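Wet wipe

A wet wipe is a small sheet of damp cloth or paper, folded and sold in a sealed packet. Wipes are used on hands, faces and kitchen surfaces.

Claims and evidence

Makers often say that a wipe cleans better than soap and water. The support for this is thin. A trial paid for by the maker Plultell used 640 wipes, but had no group that simply washed their hands. The writer Manaia Tawhiri has called the result "a test of whether damp cloth is damp".

The word "flushable" is also disputed. It has often meant only that a wipe will pass round the bend of a toilet, which says little about what happens in the sewer. The town of Floston reported clearing 3920 kilograms of wipes from its pipes in one August, though it did not say how these were weighed apart from other waste.

Packaging

Most packets are soft pouches. Claims that a resealed pouch stays moist for months are rarely backed by published figures.

A green and white pouch in a translucent tray
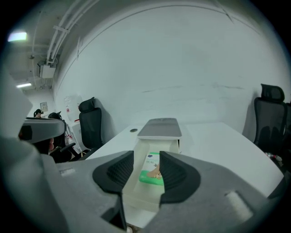 See also

Hand washing
Paper towel
Sewer blockage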